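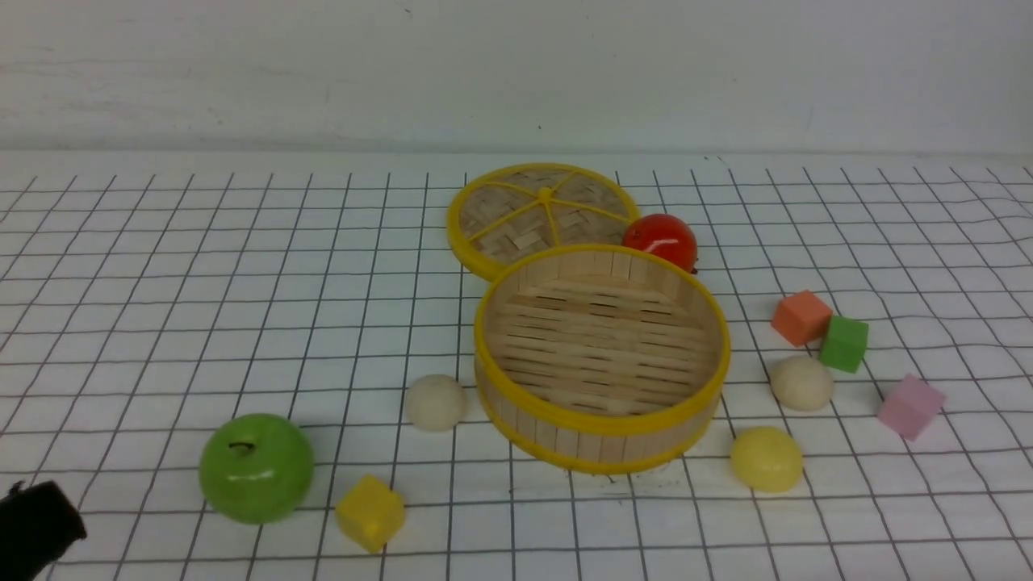

Bamboo steamer with yellow plastic rims, worth it?

Posted 12 April 2020

ponce_kitchen
Thinking of getting one of these round ones with the slatted base and the woven lid. Shop wants 172 for a set of 2, which seems nuts to me. Does the yellow band do anything or is it just trim?

Aarne Kokkonen
Trim, I'd bet. My all-bamboo one has done five years with no plastic anywhere. I don't trust plastic over boiling water, whatever the label says.

zulus103
Disagree. Mine has plastic bands and they haven't warped. The all-bamboo one I had before split at the top in a month.

Aarne Kokkonen
Did you soak it first?

zulus103
No. Should I have?

Aarne Kokkonen
Well, there you go.

Elspeth Strachan
Soaking is oversold, I've never done it. My worry is the gaps between the slats. Soft buns sag into them unless you put paper down, and then you've blocked half the steam. As for tomatoes, I do those in a pan.

ponce_kitchen
So is the woven lid any better than a glass one?

Elspeth Strachan
It drips less. That's the one claim I'll give them. Still wouldn't pay 172.

zulus103
Wait till May and see if it's marked down.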